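**Ticket 400: practice board, blank display** (Zinurdale kit, Herell bench)

Right, me again! The little window on the practice board has gone blank and I'd like it back before the December open afternoon. I've written down what I tried, in case it saves somebody a trip.

First I went for the leads, as they're always my chief suspects. Black, blue and red each had their own colour of socket, and the white one goes in the green (that's how Lei's wiring sheet has it, so please don't "fix" it).
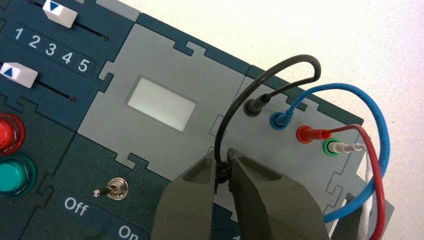
Pulled them all, waited 30 seconds, pushed them back in firmly. No change. I swapped the black lead for a spare from the Fuso box too, and that made no odds either.

Next up was the toggle marked Off and On. It feels a bit mushy to me, but I flicked it 14 times and it clicked every time, so I'm leaving it alone for now. 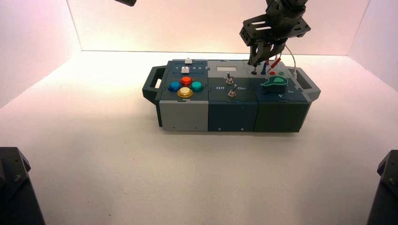

Then the sliders. I ran both end to end past the 1 to 5 markings, nice and smooth, and pressed every coloured button while I was at it. Still nothing in the window!

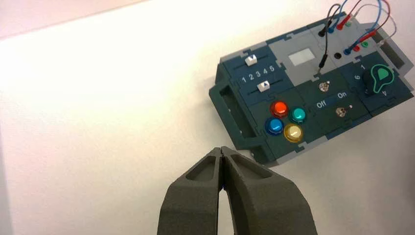 My money's on the join under the display panel, but I don't fancy prising the jigsaw bits apart without the proper tool. Could someone bring it over? I'm in until 2.

Status: open, waiting on tool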